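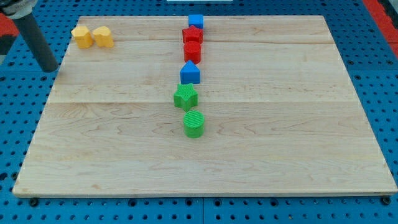 Small plastic shape blocks and how to keep them in order

Loose blocks end up under the couch or at the bottom of the toy box. A flat wooden board gives you a place to sort them, wipe them and see what is missing before they go back in the tub.

Pick a board with room to spare. Pale wood is good for this, as red, blue and green pieces show up well on it. Set it on a flat table at a height you can reach without bending.

Lay the pieces out in a line first, cubes, stars, cylinders and houses together. Sort by color or by shape after that, but stick to one. Viorica Petkov, who wrote in about this in August, sorts by color and keeps each color in its own zip bag.

Cleaning: warm water, a drop of dish soap and a soft cloth will do for most plastic blocks. Ribbed tops hold crumbs and dried paint, so go over them with an old toothbrush, along the ribs and then across. Do the inside corners of the stars the same way. Rinse, shake and leave them on a towel for 2 hours. Keep water off the board itself — wood that gets wet on one side can cup.

If the board does get sticky, wipe it with a damp cloth and dry it right away. Rub in a little food-safe mineral oil when the surface starts to feel rough. Check the seams between the planks now and then. A seam that catches a fingernail can be sanded lightly with the grain.

For storage, a shallow tub beats a deep one. Ours is 16 inches long and slides under a shelf. Write the number of pieces on the lid in marker.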